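Field Sketching and Nature Journaling
Handout 3: Drawing What Won't Hold Still
Instructor notes by L. Mladenović

14 shares
6 comments

Welcome back! Last time we drew seed heads, pine cones and that wonderful lump of bark from the Ekero trail, all of which had the good manners to stay where we put them. Now we go after birds, and I can't wait, because this is the session where people's drawing changes the most.

Start with the gesture. A gesture drawing is a record of what the bird is doing, made in a few seconds, with no outline and no feathers. Look for the line that runs from the beak, through the body, and out the tail. On a resting heron that line is a long lazy S. On a nuthatch heading down a trunk it is nearly straight, with a kick at the head end. Put that one line down first, fast, from the shoulder and not the fingers. Then hang an egg on it for the body and a smaller egg for the head, and look up again!

Your bird will leave. Let it. Begin a new drawing right beside the old one, and when the bird (or another of the same kind) drops back into the first pose, go back and add a bit more. A good page from the Indik marsh has a dozen half birds on it, all at different stages, and those pages are a joy to look through years later.

Proportion checks

Once you have a gesture that feels alive, test it against three things:

- How many heads long is the body?
- Where does the leg leave the body? Most beginners put it too far back.
- Does the wingtip reach the tail, stop short, or pass it?

Write the answers in the margin in plain words. "Wingtip short of tail, bill same as head" is worth more to you at home than ten minutes of shading. I still use margin notes from my very first marsh journal, and some of them are better than the drawings.

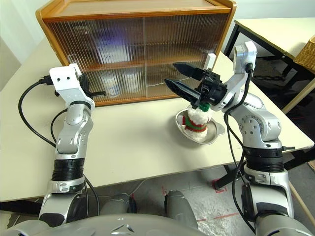

9 min read

Seeing tone before color

Squint. I know I say this every session, and I will keep saying it, because it works so well. Squinting knocks out the small stuff and leaves you with two or three big shapes of light and dark. A gull on a gray day is a pale shape with a darker underside, and once those two shapes are right you can leave out nearly everything else and it still reads as a gull.

Try this with a soft pencil (4B is lovely) held flat. Block in the shadow side as one patch, eye and all. Leave the paper bare for the light. Then stop and look at it from arm's length. If it reads, add the eye, the bill and maybe one wing edge. If it doesn't, the patch is the wrong shape, and more detail won't rescue it. Draw the patch again next to it.

Color can wait for the last few minutes. Carry three: a warm yellow, a dull blue and a brown red. You'll be amazed how many birds live inside those three, from the warm belly of a robin to the cold slate of a junco. Lay down a small swatch beside the sketch, with a note on the light, such as "overcast, 7 a.m."

Backgrounds

A reed, a wire or the edge of a branch is plenty. What you want is something that shows the scale and tells us how the bird was holding itself up. Feet are hard, and grass in front of feet is a perfectly honest solution if there was grass.

Reading

In the course packet, the chapter from the Arka journals. Look closely at the tern pages! The artist never finishes a single bird, and yet you can feel the wind direction on every sheet. Pay attention to how the handwriting wraps around the drawings and becomes part of the page.

Before the next session

Make 40 gesture drawings, none longer than a minute. Pigeons count, ducks count, the neighbor's chickens count. Please don't work from photographs for this one. Keep them all, including the dreadful ones, and circle two you like.

Then pick one of the circled drawings and work it up into a half-page study with tone, one swatch and margin notes.

Bring the same sketchbook, two pencils, a clip for the pages and warm gloves with the fingertips free. October mornings by the water are glorious and also very cold. We meet at the boardwalk end of the Indik marsh, and if it rains we'll be under the roof of the blind, where the wrens come wonderfully close.

700 views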